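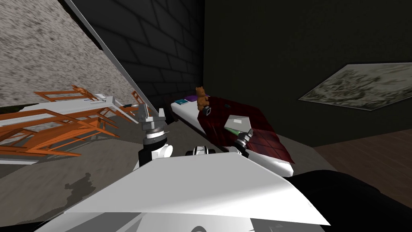
Two arms and a low bed, computer rendering.

Timing the Flundidham Ten Mile
11/26/03

The Flundidham Ten Mile has been held every June on the same course: out of Todadstead by the river road, over the ridge, and down to the fairground in Flundidham. The last edition had 2537 finishers, which put it past the point where a line of people with stopwatches and tear-off tags could produce a reliable results list. The race director, who has held the job for 40 months and asked that the article stick to the race, spoke to us about the change to chip timing, the start procedure and course measurement.

The old method was simple. Each runner wore a bib with a perforated strip, and the strips were pulled in the finish chute and threaded on a wire in order of arrival. A separate operator pressed a button for every runner crossing the line. The two records were matched afterward.

"It works as long as the order in the chute is the order at the line," the director said. "Once you have more than one runner per second, people pass each other inside the chute. One missed button press shifts every time behind it until somebody finds the error. We spent two days on the list the last time we did it by hand, and we still issued corrections in the fall."

The race now rents a system from Helta, a timing contractor that also covers several road races in the county. Runners tie a small transponder to one shoe. Mats with antenna loops lie across the road at the start, the turn at the top of the ridge, and the finish. The finish has a primary mat and a backup mat a few yards behind it.

"The backup is the part I would not give up," the director said. "A transponder can be missed on the first mat if it is tied too high, for instance at the ankle. The second mat picks up most of those. For the remainder we go to the finish line video and read bib numbers."

Placement of the transponder is printed on the race envelope, and the wording has been revised. The first version said "attach to footwear." The current version says "thread through the laces of either shoe, flat against the tongue." Missed reads dropped after the change, although the director would not attribute all of it to the wording, as the mats had also been replaced.

The start is still a matter of argument. Awards are based on gun time, measured from the start signal to the finish mat. Net time, measured from mat to mat, is printed in the second column and has no effect on prizes. Runners in the rear have written in to object.

"I understand the complaint," the director said. "But the person who crosses first should be the person who wins. If you score on net time, somebody who started back in the pack can beat a runner they never saw. For age groups I could be persuaded. For the overall places, no."

To reduce the gap between the two columns, the start is divided into corrals by expected pace. The front corral holds 400 runners and requires a previous result. The rest is self-seeded behind signs.

"Self-seeding is mostly a request," the director said. "We put the signs on tall poles so they can be read from the back. Walkers are asked to line up behind the last sign. Some do."

The course was remeasured after the bridge on the river road was rebuilt. The method was a calibrated bicycle with a revolution counter, ridden along the shortest path a runner could legally take. The bicycle was checked against a steel-taped straight before and after the ride, as tire pressure changes with temperature. The new bridge approach turned out to be slightly shorter than the old one, and the start line was moved back toward Todadstead to make up the difference.

"Times from before the bridge are kept in a separate table," the director said. "The distance is the same, but the start now has a small rise in it — you feel it in the first minute. I do not think the two sets should be mixed."

Water is at three points, with the last one moved past the bottom of the descent. At its former location runners were arriving too fast to take a cup safely. Cups are supplied by Durrani, the grocery wholesaler, which also lends the tables.

For next June, the entry form will ask for expected finish time in minutes instead of pace per mile. The director said that pace figures were often left blank or filled in with a finish time anyway. The entry limit has not been set. It depends on whether the county allows the full width of the ridge road to be closed or only the eastbound lane, and the request is still pending.

Entry forms will be available at the Flundidham fairground office and by mail. Transponders not returned at the finish are billed to the entrant.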